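Took up listening to my own house in May. The furnace guy wanted $200 to come out and hear a noise. I can hear a noise for free.

**2/** Some background. The house is on Teshome Street and was built by people who felt strongly about pipes. It ticks, it knocks, and around 3 a.m. something behind the bathroom goes *hoooo*.

**3/** My neighbor Tolera Asfaw says it's water hammer. Tolera also said the thing in my attic was "probably wind," and the wind had babies.

**4/** A man at Sangate Hardware sold me a Dultano pressure gauge and told me anything over 75 psi is asking for trouble in a place like mine. I got home and found out I own no spigot it fits.

**5/** So: stethoscope. You hold it on the pipe, you move along, you hold it on the pipe again. My family has stopped asking.
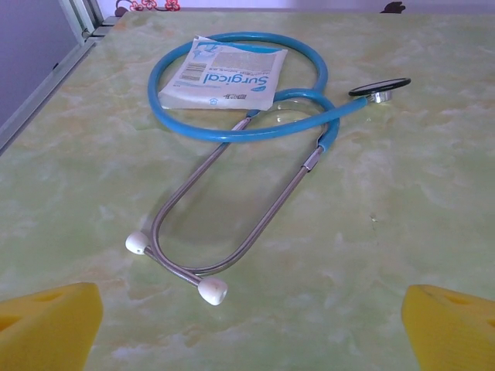
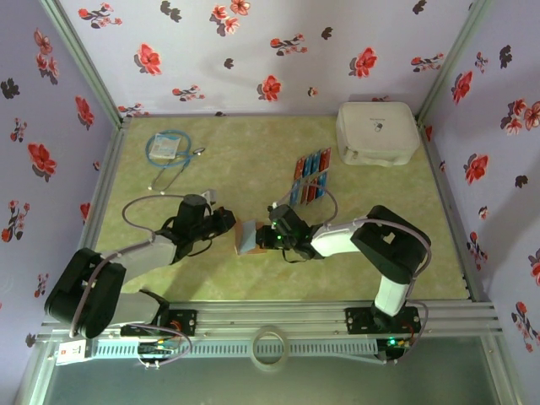 *Blue tubing in the first one, red flowers on the wallpaper in the second.*

**6/** Findings so far. The kitchen line hums. The hall radiator sounds like a man eating cereal. The bathroom wall is silent whenever I'm awake and dressed for it.

**7/** Kidus Hadgu, an actual plumber, heard all this over the phone and asked if I'd tried tightening the pipe strap under the sink. I had not tried tightening the pipe strap under the sink.

**8/** Tightened it. Took 2 minutes. The knock is gone and the *hoooo* has moved to the dining room.

**9/** Does anyone have a spigot adapter for a Dultano? Will trade a jar of Zadirico pickles, unopened, lid slightly dented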